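About Altetti

Safe practice for robot handling cells
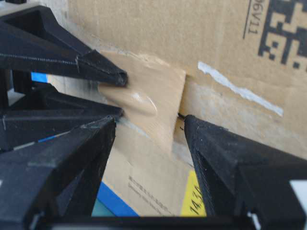

A reader of our September bulletin, who signed as Figueroa Packing, asked why a shop that already keeps its machines in good order would need a written handling code at all, when the integrator's manual covers most of it. The manual covers the arm as delivered. It says little about the fingers fitted afterward, the goods put between them, or the person who has to reach in when something jams. Our work starts there.

What we do

Altetti writes, tests and maintains working rules for sites that use robot arms to pick, hold and pack goods. We do not build or sell robots. Clients come to us with a cell that is running or about to run, and we give them a handling code: a short document that states how the cell is to be set up, who may change it, and what is checked before each shift. The code is written for the people who stand next to the machine. Most run to 8 pages. A few are longer where the site handles many kinds of packaging.

We also inspect cells against codes that we or others have written, and we train operators and line leads on site.

How the rules are made

Every rule in an Altetti code must name an action, a person responsible and a way to check it. "Take care with thin goods" does not meet that test and would be sent back to the writer. "The line lead sets the closing force for each item type and signs the setting sheet" does.

Rules are drafted at the client's site and tried in our own test room with the same goods the client handles. A draft is then used on the client's line for 4 weeks before it is issued. During that time operators may mark up the draft by hand, and all marked copies come back to us. Where a rule was skipped, we ask for the reason. Some rules are dropped at this stage. Others are kept but moved to a different point in the shift, where there is time to follow them.

Gripping thin and flexible goods

A large share of our work concerns thin packaging, pouches and sheets. These items bend between the fingertips, they bulge under load, and their outline changes from one pick to the next. A force setting taken from a rigid carton is a poor starting point for them. Our base rules for this class are as follows.

Closing force is set per item type, starting from the lowest value that lifts the item, and is recorded.

Contact is made on a flat area of the item. Seams and filled areas are avoided where the layout allows it.

Fingertips are inspected at the start of each shift for cracks, burrs and worn edges. A tip that fails is replaced before the cell is run.

The item is held clear of its box before the arm begins any sideways travel.

Printed fingers are given a part number and a date of fitting, in the same way as bought parts. The layer direction is noted on the drawing. A spare set is kept at the cell.

Old labels and tape on reused cartons are removed or covered if the cell reads codes from the carton. A carton with two live codes is set aside and handled manually.

These rules apply to trial cells as well as production cells. We make no exception for short runs — many of the faults in our records come from the first days of a trial, when settings change often and are written down late.

Stopping, reaching in and restarting

The second part of each code covers entry into the work area. An operator who needs to clear an item stops the cell, confirms the stop at the panel, and takes the key. The key stays with that person until the area is clear. Remote restart is locked out for the whole of that time. If the fingers still hold an item, it is supported by hand or by a tray before the grip is released.

Any stop that is not planned is entered in the cell log with the item type, the position of the arm and the action taken. We read these logs at each inspection.

Our record

Altetti began as the rules desk of Hedunent, a contract packing firm, and became a separate company when other packers started asking for the same documents. Hedunent remains a client and is inspected on the same terms as the rest. We have inspected roughly 700 cells to date. Results are given to the site in writing and are not shared with third parties unless the site asks us to.

Podent

Podent is our online register for handling codes. It holds the current issue of each client's code, the setting sheets and the inspection results. When a code is revised, the old issue is marked as withdrawn and stays readable — a site may need to show which rules were in force on a given date. Podent has 2 levels of access: one for reading and one for editing. Operators have read access at the cell.

Independence

We accept no fees from makers of arms, grippers or software. Staff who helped draft a code do not carry out the first inspection against it.

This page was last revised in August 2023. Requests for a site visit or a sample code can be sent through the contact form. Please state the item types handled and whether the fingers are bought or made on site.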